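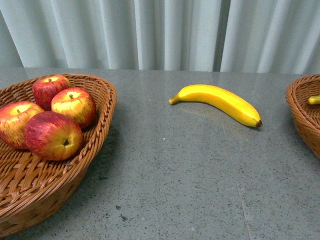

We used to finish a Friday with our wrists strapped, and the last hour was always the bananas, according to one packer on the early shift at Bartoš. The rest of the crew were more interested in whether the machine would get in their way.

Both points come up at most sites that ask us about the Narow Urer, so this page covers the work as well as the equipment.

What the Urer does

The Narow Urer is a bench-mounted sorting and basket-filling arm for whole fruit. It picks single pieces from a worktop or shallow tray and places them in open baskets by type. It is sold for gift basket packing, office fruit deliveries, hotel breakfast preparation and small wholesale rooms where the order changes several times a day.

It works with apples, pears, oranges, lemons and bananas as supplied. Other fruit can be added on site. Grapes, berries and anything already cut are outside its range, and so is fruit that has gone soft.

The arm stands at one side of the bench. Baskets go within reach on either hand and the loose fruit goes between them. The positions don't have to be exact. If a basket is moved, the Urer looks for it again before the next pick.

Bananas take the most setting up. They vary in curve and length, they roll when pushed and they bruise where they are squeezed. The two-finger gripper closes slowly over the last part of its travel and stops at a set force.
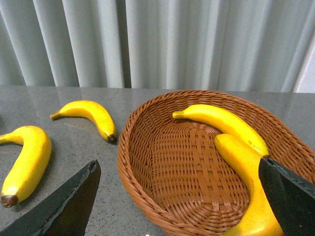

Once a basket has its first layer, the next banana has to go across or alongside the others without pressing down on them. The placing height is set for each basket type and saved under a name, so the person starting the shift only has to choose it from the list. If the arm meets resistance sooner than it should, it lifts, moves over and tries a second time. After that it stops and shows an amber light.

What changes for the people at the bench

The Urer doesn't replace a packing bench. Somebody still brings the fruit in, checks it, takes out the marked pieces and finishes the basket. Ribbon, cards, film and leaves are all done by hand.

The repeated reach and place is what goes away. At Bartoš, the packers now take turns at three jobs: feeding fruit to the bench, checking filled baskets, and finishing. They swap after each break. The person checking has the final say, and can send a basket back round with one button.

Some things take getting used to. The arm is slower than a quick packer on a simple order, and people notice that in the first week. It also needs the bench kept clear of labels and twine. We suggest leaving rush orders to hand packing until the crew knows the machine well.

Training takes one morning for operators. Shift leads stay for the afternoon to learn how to add a new fruit or basket. No programming is needed for either.

Specification

Reach: 84 cm
Fruit types that can be stored: 80
Basket types that can be stored: 10
Gripper: two-finger, black, removable for washing
Worktop: any level, fixed surface; stone, steel or laminate
Power: standard single-phase socket
Controls: touch panel, stop button on each side of the bench

Cleaning

Take the fingers off at the end of each shift and wash them in warm water with mild detergent. Wipe the arm with a damp cloth. Do not hose it down. Finger pads are a wearing part and should be looked at every week.

Hire and purchase

Monthly hire is £1,596, including delivery, setting up, operator training and one service visit in each quarter. The shortest hire period is three months. Purchase prices depend on the bench layout and are quoted after a site visit.

Supply and servicing are handled by Gromar. Spare finger pads are kept in stock and go out the same day if ordered before noon. The next training mornings with places free are in January.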